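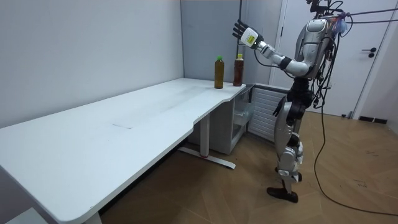 The humanoid at the desk, right hand up, two bottles at the far end.

Posted 18/05/2023

I've been meaning to write up the bottle and fridge task for a while. I put a short note about it on the Kerkside forum in December and a few people asked what a session is like from the operator's side, so that's mostly what I'll cover. The code side can wait.

The task sounds like nothing. There are drink bottles on a white desk and a fridge near the end of it. The robot has to pick up a bottle, turn and put it away in the fridge. I do it by remote control, wearing a headset and a pair of gloves, and everything gets recorded: what the head camera sees, where my hands are, where the robot's joints are. Later we train on the recordings and find out how much of it the robot can do without me.

We call the project Rirwood. It has no meaning, it was the next free name on the list.

I'd driven arms before, but only the kind bolted to a bench with a two-finger gripper. You get used to those in an afternoon. A full set of fingers took me much longer. My own hand closes on a bottle without my thinking about it, and the robot's doesn't quite match. The thumb sits in a different place and the fingers are a bit thicker than mine. If I close my hand the way I normally would, the fingertips arrive before the palm does and the bottle gets pushed away. What works is to open wide, go in past where it feels right, and then close slowly.

The other thing I had to learn was where to put my hand before I start. In my first sessions I'd begin every episode from wherever I happened to be standing, arms anywhere. The recordings looked fine when I played them back, but the trained model would dither at the start, because it had seen so many different beginnings. Now I bring the arm up and hold it in the air with the fingers open, wait a breath, then start. It feels a bit silly and it made more difference than any setting I changed.

There's no sense of touch in the gloves. They buzz a little when the motors in the fingers start working hard, but that tells you that you're squeezing, not what you're squeezing. Plastic bottles give way, so you can crush the middle in without noticing until you see the shape change. I go by eye. I watch the label and the liquid, and if either starts to move oddly I ease off.

I also gave up on doing everything with one hand. The fridge sits low compared with the desk, and getting a bottle from upright on a tabletop down into an opening needs a change of grip somewhere along the way. With a single hand I kept running out of wrist. The forearm would end up at an angle where it couldn't turn any further and I'd have to put the bottle back and try again.
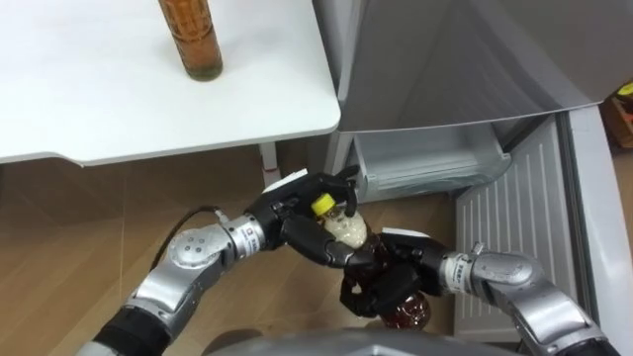

So now I use both. One hand takes the top near the cap, the other comes in under the body, and I can tilt the bottle as far as I like before I let go with either. It's slower. It's also how I'd do it at home if I was leaning over a freezer drawer and didn't want to drop the thing. The model picked up the two-handed version faster than I expected, and when it does go wrong it tends to go wrong less badly, as one hand is usually still holding on.

Depth is the hard part of the whole job for me. Looking down through the head camera, the desk and the floor under it are both pale and there's not much to judge distance by. I use the edges. The rounded corner of the desk is a good one, and so is the lip of the drawer. The colour of the caps helps too. A bright yellow cap is easy to follow at any angle, and I'd pick one over a clear cap every time.

A few practical notes for anyone setting up something similar.

Cables first. I check where the floor cable is lying before every session, and again after any session where the robot has turned. It's a boring habit to get into but I've had one snag and I don't want another.

Keep the episodes you mess up, but mark them. We kept 772 out of the first batch, and a fair share of those have a fumble and a recovery in them. I wanted to throw those out at the start. The ones with a clean recovery turned out to be worth having. The ones where I gave up halfway went in the bin.

Take breaks. I stop after 50 episodes whether I feel tired or not. Past that point my hands get lazy, and I can see it in the recordings the next day even when I felt fine at the time.

Move the bottles. It's easy to keep putting them back in the same spot because that's where your hand goes. I now shift them after every 3 episodes, sometimes to the far end of the desk, sometimes close to the front edge, and I swap which one is nearer.

We run the logging through Visaten, which does what we need once the clocks agree with each other. When they don't, the video and the joint data drift apart and the whole session is no good, so I clap the robot's hands together once at the beginning and check the clap lines up in both. The Ağca glove drivers have been fine apart from one update that swapped left and right.

The target for this round is 2,000 episodes. After that the plan is to add opening the fridge door, which at the moment is left open before I start. I've tried the handle a few times outside of recording and I'm not good at it yet. I'll write that up separately once I have something to show.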